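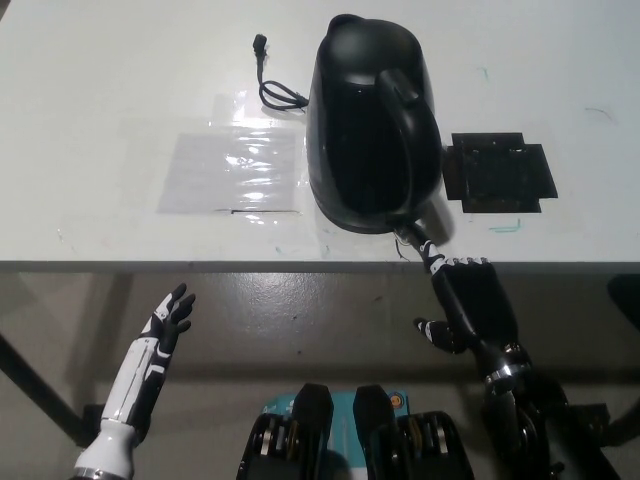
The Lomgate bench is the fixed work surface used for unpacking, checking and placing small kitchen appliances before they go to the counter layout stage. It has a plain white top and stands on the gray concrete floor of the front bay. Each appliance is brought to the bench with whatever film and cord it has, and its position is set against marks on the top. Cyan lines do this job at present: an L-shaped one lies below the black square mat, with a fainter one above it. The kettle is black, with a rounded body that widens toward the base, and stands to the left of the mat near the front edge. Its cord lies loosely coiled to its left, with a crinkled sheet of clear plastic beyond that.

This page covers the bench layout and the placing procedure for kettles. It replaces the loose sheet kept with the Predeck plans. Toasters and blenders have their own page.

Home | Benches | Layouts | Appliances | Storage | Contact

Bench top

The top is white so that marks and crumbs of packing show up early. Clean it with a damp cloth and let it dry before any mark is redrawn. Solvent cleaners lift the marks and leave a dull patch.

The front edge is the reference edge. All placing distances are taken from it, never from the back. The back edge was trimmed when the bench was moved out of the Hidow room and is no longer square to the sides.

Marks

Working marks are drawn in cyan marker. An L shape gives one corner of an item and is enough for anything with a square outline. Round items get a short line at the front and another at the side.

Marks fade with wiping. Redraw a mark when it can no longer be read from a standing position, and take the old one off first. Two marks side by side have caused more placing errors than a missing one. Dark marks are left over from an earlier layout and carry no meaning.

Mat

The mat position is fixed by the cyan corner. Keep the mat flat and check that no corner has curled. Dust on the surface is acceptable for layout work and is removed before an appliance is photographed for the catalog.

Mats are changed when the surface no longer grips. Under normal use that takes up to 4 months.

Kettle

Place the kettle upright with the lid closed. The handle goes to the right and the spout to the left, so that the pouring side faces away from the mat. Lift by the handle. Small corrections can be made by pushing at the bottom edge of the base, with light pressure and no tipping.

Final clearance from the reference edge is 3 inches. A kettle set down closer than this is moved back before the cord is handled – a pulled cord will turn a light kettle and can bring it off the bench.

Kettles are placed empty. Water tests are done at the sink counter in the Mansour room.

Cord

The cord stays on the left, in a loose coil, until the position has been confirmed. Tight coils spring open and shift the kettle. No cord may hang over the front edge.

The plug is left where it can be seen. Check the pins and the cord jacket at this point and write any damage on the bench card.

Film and sheet plastic

Clear film is hard to see against a white top, particularly under the overhead lights. Run a flat hand over the surface before setting anything down. A base standing on film will slide.

Whole sheets are kept and used again as dust covers. Torn pieces go in the soft plastics bin. The present roll is 800 feet and is stored under the Predeck shelving with the spare mats.

Revisions

Layout 2 moved the kettle to the left of the mat. In the earlier layout it stood behind the mat and had to be reached over. The June revision added the rule on cord coils and dropped the separate mark for the plug.

Corrections to this page can be left in the bench log or sent through the contact form.

Last updated: 23/03/2021

Contact | Copyright Lomgate | Back to top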